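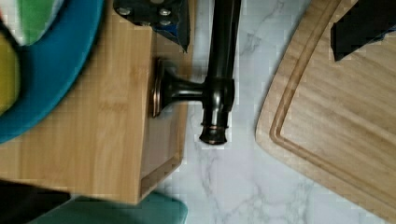 mother_liquor replied:
I'd look hard at your cooling curve before you touch anything else, slowfilter. You said the jacket goes to full chilled water as soon as the batch reaches temperature, and in my experience that's where most slow filtrations are born. The solution next to the wall gets far colder than the bulk, it throws a great shower of tiny crystals all at once, and after that you've got so many little ones competing for what's left that none of them ever get to grow up. Your filter then has the unhappy job of pushing liquor through something like wet flour.

Could you tell us where your cloud point is? And are you seeding or just letting it go by itself?

slowfilter (original poster) replied:
Thank you so much for answering, and for being kind about it. I've been reading this board since I was in school and this is the first time I've worked up the nerve to post.

Let me put it all in one place, now that I've scattered it over two threads. We're crystallizing an organic acid from water in a 1,000 gallon glass-lined vessel at our Otulness site. We dissolve hot, polish filter, and then cool. The first haze shows up at 63 C when the feed is on spec. No seed. The recipe came over from the Clestgate pilot unit, where it behaved beautifully, and everybody there remembers it as the easy one (they do like to remind me). At full size the filtration takes most of a shift and the cake comes off wetter than the dryer would like.

The jacket is on a simple step: full cooling until the batch is cold, then hold. The controls are the Amin package, if that matters to anybody.

pilotplantgal replied:
Welcome! Please keep posting, we were all new here once and some of us still ask the same question every couple of years.

The "it worked in the pilot unit" part makes perfect sense to me. A small vessel has a lot more wall for each gallon, so you'd think it would be worse there, but pilot jackets are very often run off a little circulator that can't cool quickly to save its life. So without anybody planning it, the pilot batch gets a nice gentle ramp. Then the recipe gets written down as "cool to final temperature," the big plant has a real chilled water header, and off you go. I'd ask Clestgate for the actual batch temperature against time. Don't settle for the recipe sheet, get the trend. If they kept it you may find the answer sitting right in it.

drumdryer replied:
I'm going to be the grump, with affection. I think you're all too quick to blame cooling. I spent a long stretch of my working life on a product very much like this one and our fines came from the agitator, plain and simple. Crystals were forming at a decent size and then getting knocked to bits through the whole hold. We slowed the agitator to just enough to keep the solids off the bottom and filtration got better within the week, same cooling as before.

So my question is how long is the hold, and what speed are you turning? If you're holding overnight at full speed I'd fix that first. It costs you one setpoint.

mother_liquor replied:
drumdryer, you and I have had this argument before and I always enjoy it. I don't doubt your story at all. But he has no seed and a full crash cool, so the crystals he's breaking, if he's breaking them, were never very big to begin with. Slowing the agitator also makes the film at the wall worse, and with a crash cool he may grow himself a lovely crust on the glass. I'd be nervous about doing that one first.

slowfilter, if you can get a sample out early, just after the haze, put it under a microscope and then do the same at the end of the hold. Fine from the start means nucleation. Decent early on and then chips and rounded corners later means attrition, and I'll buy drumdryer a coffee.

drumdryer replied:
I take it black. And yes, fair point on the crust, I'd forgotten he's going full bore on the jacket. I still say he should look at the speed.

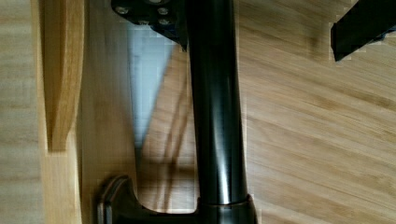

Shaft and bolted mounting plate.

slowfilter replied:
Okay, I have some homework to report and I'm pretty excited about it.

First, the trend. Clestgate did keep it, bless them, and pilotplantgal called it. Their batch came down in a long lazy slope and ours drops like a stone. You could lay one over the other and not believe it was the same recipe.

Second, the microscope. The early sample was already all fines, thin little needles with hardly anything you'd call a proper crystal. The end sample was about the same, maybe a bit more clumped together. I didn't see chips, but I'm not confident I would know a chip if I saw one. Our operators run the agitator at 127 rpm the whole way through, hold included.

My supervisor is open to a slower ramp but doesn't want to add seeding, on account of the extra handling and opening up the vessel with hot liquor in it. Can I get away with just the ramp?

kettle_and_coil replied:
Coming in from the sidelines to say your supervisor has a point about opening the vessel. Please don't let anybody charge dry powder through an open manway over hot liquor, whatever the rest of us tell you about the joys of seeding. If you do go that way, make the seed up as a slurry in cold saturated liquor and add it through a closed pot with a valve under it. We use a small one from Jimon, though any closed pot your safety people are happy with would do the job. Slurry disperses better too. Dry seed loves to float around in a raft and do nothing for you.

On whether the ramp alone is enough: sometimes. An unseeded batch will nucleate when it feels like it, and you may get a good one and then a bad one and spend months wondering what you changed. I'd try it, but don't fall in love with the first good result.

pilotplantgal replied:
Agree with all of that. I'd only add that a straight line ramp isn't quite the best shape. You want it very slow at first, when there's hardly any crystal surface for the dissolved stuff to land on, and then you can speed up as the surface grows. People draw it as a curve that starts nearly flat. If your control package won't do a curve, three or four straight pieces get you most of the way there. Ramp the batch temperature as well, with the jacket following it, and put a limit on how far the jacket can run below the batch. That limit does a lot of the good.

drumdryer replied:
Conceding the early sample. Fines from the start is nucleation and I'll say so in public. But once you've got bigger crystals, 127 rpm through a long hold is going to start costing you, where right now there's nothing worth breaking. So you'll meet my problem as soon as you've solved theirs. Check with whoever supplied the agitator for the just-suspended speed with your real slurry, and leave yourself some margin above it.

mother_liquor replied:
I can't find anything to argue with there, and it's a strange feeling.

slowfilter replied:
You are all wonderful. The plan is this: segmented ramp on batch temperature with a jacket limit, agitator left alone for the first trials so we're only changing one thing, and I'll pull samples at the same two points each time. If the batches come out uneven I'll take the closed pot idea back to my supervisor, and I think the word "closed" is going to help a great deal.

We have a slot in April. One more small thing - does anyone rinse down the vessel walls between batches, or do you leave the heel? Ours is left, and I've started to wonder if it's seeding us by accident.

kettle_and_coil replied:
Rinse it hot for the trials at least. An old heel can seed you whether you want it or not, and the amount changes from batch to batch, so you'd never be able to compare one with the next. Post the trends when you have them, please, I'd love to see the curve.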